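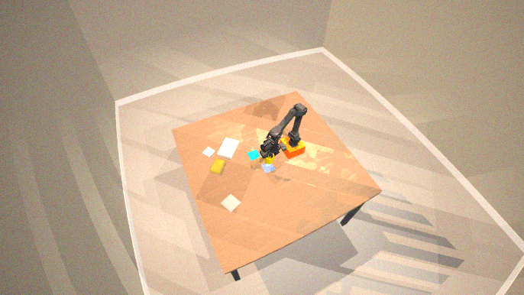 Search the notebook
Search

November 22, 2024

Glue test, hide glue against the Saruvent liquid stuff. Carrying on from the last batch.

Cut the remaining maple offcuts into strips and paired them up, grain running the same way. Faces planed, then half of them scuffed with 220 paper to see if it makes any difference. Mixed the hide glue one part granules to two parts water and let it soak overnight in the fridge. Held it at 60 C in the pot. The thermostat on the old pot wanders, so I used the kitchen thermometer and stirred more than I'd like.

Open time was short, as expected. By the fifth joint the glue was starting to skin over and I had to warm the strips with the heat gun. Marked those 5 pairs with a W so they don't get mixed in with the others.

Clamped everything with the Jestetti bar clamps. Two of the pads have gone hard and leave a dent in maple. Need new pads or scraps of cork.

Broke the first Saruvent pair from the last batch on the lever rig. It let go at 577 pounds, mostly wood failure, with a clean patch near one end where I think the glue was starved. The hide glue pair from the same batch was still holding at 600, where the scale stops. Not much use as a number. Either make the lap shorter or move the hook in closer to the pivot. Shorter lap is easier.

Ordered more granules from Delić. They have a higher gram strength listed but I'd sooner stay with what we have until this set is done.

Still to do:
- leave clamps on until tomorrow
- recut laps to half length
- label the jar in the fridge (again)
- copy the older results out of the Binditar binder before January

Whoever borrowed the small glue brush, please put it back on the nail by the sink.

2 comments | 0 shares

Back to top
Contact | Copyright Workshop Notebook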